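Dagdag: glosario multilingüe de nombres de frutas y verduras

Versión 9 de la lista. Mantenimiento: Ona Sepp y Efren Estrella.

Resumen

Dagdag es una lista de nombres comunes de frutas y verduras en español, tagalo, estonio y rumano. Contiene 942 entradas. Cada entrada corresponde a una especie o a un cultivar con nombre propio en el comercio, y recoge los nombres usados en mercados, etiquetas y recetarios domésticos. No incluye setas, algas ni hierbas secas.

La lista nació como apéndice del recetario Dondetti, que necesitaba un índice coherente entre sus cuatro ediciones. En febrero se separó del recetario y desde entonces tiene numeración propia.

Contenido del paquete

entradas.csv - tabla principal, una fila por nombre
especies.csv - nombre científico, familia y código interno
variantes.csv - nombres regionales con su zona de uso
notas.txt - dudas abiertas y decisiones tomadas
CAMBIOS - historial por versión

Los archivos están en UTF-8 con saltos de línea de tipo Unix. El separador es el punto y coma. Los campos vacíos se dejan vacíos; no se usan guiones ni "N/D".

Campos de entradas.csv

codigo: clave de la especie, enlaza con especies.csv
idioma: es, tl, et, ro
nombre: en minúscula y singular, con tildes y diacríticos
genero: m, f o vacío
registro: general, regional, comercial, anticuado
fuente: iniciales de quien aportó el nombre

Criterios de inclusión

Un nombre entra cuando lo confirman dos hablantes o cuando aparece impreso en un recetario o un cartel de venta. Los nombres comerciales se marcan como tales aunque se hayan vuelto corrientes. En español, "pitahaya" y "pitaya" figuran ambos como generales; "fruta del dragón" figura como general desde la versión 7, antes era comercial.
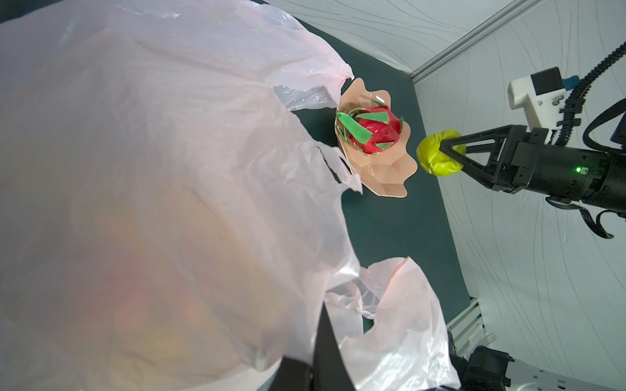

¿Por qué "fruta del dragón" y "pitahaya" comparten código?

Comparten código porque el código identifica la fruta y no la palabra. Cada nombre ocupa su propia fila en entradas.csv, y las dos filas apuntan al mismo registro de especies.csv.

Cuando un mismo nombre designa frutas distintas según la zona, se repite con un código diferente y se añade una fila en variantes.csv. El caso más molesto es "lima", que en parte de las fuentes equivale a "limón" y en otras no. También "durazno" y "melocotón", "palta" y "aguacate", "banana" y "plátano": este último par tiene 9 filas en variantes.csv y probablemente necesite más.

Aportaciones por idioma

El tagalo lo revisó Lilibeth Dizon, con ayuda de Mylene Salazar para los nombres que vienen del español. El rumano es de Dušan Stan. El estonio y la tabla de especies son de Ona Sepp. El español lo lleva Efren Estrella, que también resuelve los empates cuando dos fuentes no coinciden.

La cobertura no es pareja. El español está completo para las 942 entradas. En estonio faltan 100 nombres, casi todos de frutas tropicales que en las tiendas se venden con el nombre inglés. En rumano faltan 200, y en ese grupo hay bastantes verduras de hoja que no hemos sabido distinguir.

Presentación impresa

Existe una hoja de consulta para imprimir, en un solo color de tinta y sobre papel de cualquier tono. El fondo liso se recomienda sin tramas, con el texto a un mínimo de nueve puntos. Las columnas siguen el orden es, tl, et, ro.
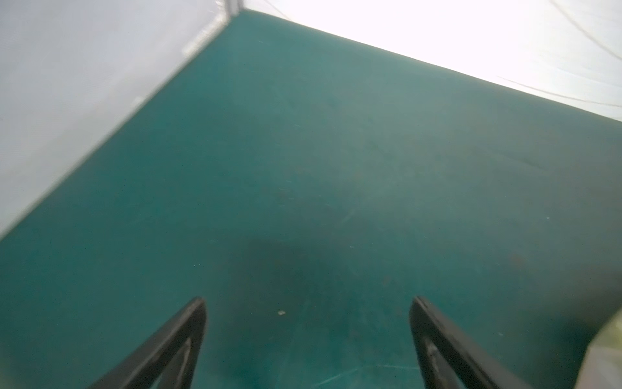 Superficie mate de color verde azulado, más clara hacia un lado.

Limitaciones conocidas

- Los plurales no están recogidos. En rumano esto es un problema serio y está previsto corregirlo.
- El género en español sigue el uso más extendido; las alternancias van en notas.txt.
- Los nombres científicos de los cítricos cambian según el autor. Se ha seguido un solo criterio en toda la tabla, explicado en notas.txt.
- No hay información nutricional ni de temporada, y no se piensa añadir.

Uso en otros proyectos

Luneo, un cuaderno de compras, carga la tabla completa. Hanex usa solo el español y el tagalo para sus etiquetas. Si el programa que lee los datos no admite diacríticos, conviene convertirlos al cargar y dejar el archivo original intacto.

Cómo proponer cambios

Se edita una copia de entradas.csv, se añade la línea correspondiente en CAMBIOS y se envía a quien mantiene el idioma. Una propuesta por especie facilita la revisión. Los nombres regionales deben llevar la zona; "se dice en mi pueblo" vale si se indica cuál es el pueblo.

Pendiente para la siguiente versión: plurales del rumano, repaso de las calabazas y decidir si "chile" y "ají" se quedan como están.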